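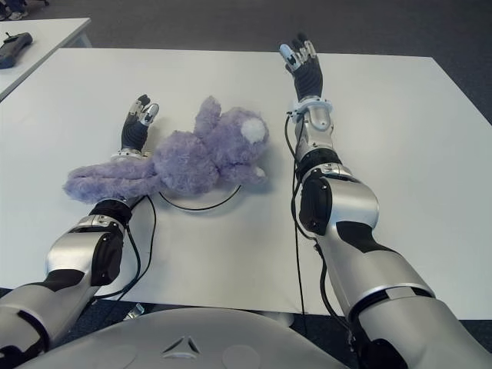
Week 6 notes: Who gets remembered on a wall?

Hi all, I typed these up from my lecture scribbles, so they wander a bit. If you missed class, read them along with the Edwards chapter (only the first half, the second half is for next week).

We started with the Flarberg wall, which most of you have walked past without stopping. I did the same for years! It's the long retaining wall below the old rail yard in Eltitdale, 96 feet from end to end, and until the city agreed to let people carve on it, it was just a thing that held up a parking lot. The idea for a memorial came from Merja Oksanen, whose grandfather worked in the yard. She wanted the strike remembered, and she wanted it remembered on the spot where the men had stood.

So, first big term of the day: site-specific memorial. It means the place is doing part of the work. You could put the same panels in a museum lobby and they'd be the same panels, but you'd lose the slope, the noise of the trains, the smell of the creek (sorry, but it counts). Keep this term separate from commemorative naming, where a street or a school gets somebody's name and nothing else changes. People mixed these up a lot on the last quiz.

Second term: relief. In low relief the figures barely rise off the background. In high relief they come way out, and parts may be almost free of the wall. Telma Medina, who designed the Flarberg panels, went with low relief for the crowd and high relief for the hands. I love that choice. Oskari hated it, and we had a good ten minutes on why. His point was that hands without faces turn real people into a symbol, and I think that's a fair complaint, so please bring it up in your papers if you agree with him.

Then the money part. The first budget covered 120 names cut into the stone. The payroll records list 2582 workers over the life of the yard. You see the problem. The group had to decide who counted: only the strikers? Anyone who ever drew a paycheck? What about the women who ran the kitchen during the strike and never showed up in the payroll at all? They ended up carving the names of the strikers they could confirm, 80 of them, and left the rest of that panel blank on purpose. Onni Rantala's essay (it's in the packet, right after the map) calls the blank stone the most truthful part of the project. Aleksi Lehtinen's reply calls it a dodge. Read both, they're short and kind of rude to each other.

We ran out of time before I got to upkeep, so just quickly: stone gets dirty, letters wear down, and whoever owns the wall usually isn't whoever paid for the art. Flarberg has a signed agreement on cleaning. Plenty of older memorials have only a handshake from people who have since moved away.

For next time

Pick one public memorial you can visit in person. Write two pages on what it leaves out and how you can tell. Rough sketches are welcome, and I don't grade the drawing. Papers are due March 3, 2023, at the start of class, on paper please, my eyes are tired.

Also finish Edwards, and look over the Flolora garden proposal at the back of the packet. It has no wall and no names, and I want to hear whether you'd call it a memorial.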